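Sweets on a shoestring: my notes for the talk
Posted 12/7/23

Start with the tin. Hold it up, rattle it, pass it to the front row and tell them they can have one each while I get going (two if they're quick). It's the salted oat fudge, and it always gets people listening.

Right, so hello everyone. I'm going to talk about boiled sugar, fudge and toffee, and how I make enough of it for presents without spending a fortune. No chocolate tonight! I love chocolate but it's fussy and dear, and sugar is cheap and does all sorts of tricks if you watch it.

Say where the recipes come from. Most are out of the old Trendenau church cookbook, which I picked up for next to nothing at a jumble sale with half its cover gone. The honey brittle is my own, after a lot of sticky failures.

First bit - the pan. Use a bigger one than you think. Sugar and milk climb up the sides when they boil, and I have scrubbed enough hobs to feel strongly on this. Heavy bottom, tall sides, light colour inside if you've got one so you can see the toffee turning. Mine is a Brikico and it's older than my fridge.

Second bit - the thermometer. Fudge comes off at soft ball, and if you haven't got a thermometer you drop a little in a cup of cold water and squash it between your fingers. Do the cup of water for them here. Let someone from the audience have a squash. 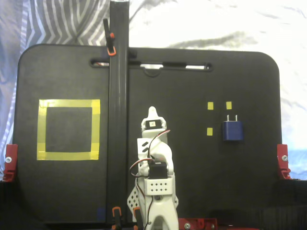
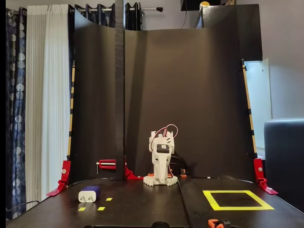
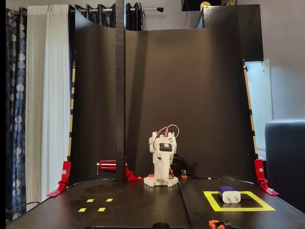 621 words, 3 minute read

Now the oat fudge, slowly, as people like to write it down.

You want 342 g of soft brown sugar, 100 g of butter, a small tin of evaporated milk and two big handfuls of oats. Toast the oats in a dry pan first. They should smell like biscuits. Melt the butter, sugar and milk together on a low heat and don't let it boil until the sugar has gone - rub a bit on the back of a spoon and if it's gritty, wait. Then turn it up and stir all the time until it reaches soft ball. Off the heat, leave it to stand for five minutes, then beat it like mad until it goes thick and loses its shine. Oats in, salt on top, into a lined tin. It cuts into 16 good squares, or a lot more if you're feeling mean (I usually am by December).

Pause for questions. Somebody will ask if you can use margarine. You can, but I wouldn't, the flavour's flat and it can go greasy.

Next, wrapping. Plain baking paper cut into strips, twist both ends, done. I used to buy those little foil cases from Droseo and they looked lovely, but they cost more than what was inside them! Jam jars are good for boiled sweets as long as they're bone dry. Shake a spoonful of icing sugar in with them or they'll weld themselves into one enormous sweet by Boxing Day.

Mention the weather. I made a batch of barley sugar in June, on a really muggy afternoon, and it never set properly. It just sat there sulking on the tray. We had it over ice cream in the end and it was gorgeous, so don't throw anything away. Fudge that's gone grainy can go back in the pan with a splash of milk and have another go. Burnt toffee can't be saved, sorry, I've tried.

Flavours, if there's time. Orange peel and a pinch of ginger in the brittle. Strong coffee in the fudge, using a spoonful of the Lò one from the corner shop, which is bitter enough to stand up to all that sugar. Peppermint oil goes in by the drop and you stop sooner than you want to.

Remind them about children and hot sugar: it sticks to skin and it's far hotter than boiling water. Little ones can do the wrapping and the oats.

Send the second tin round, the brittle this time, and point out the recipe sheets by the door. The brittle has nuts in it - say that BEFORE the tin leaves my hands.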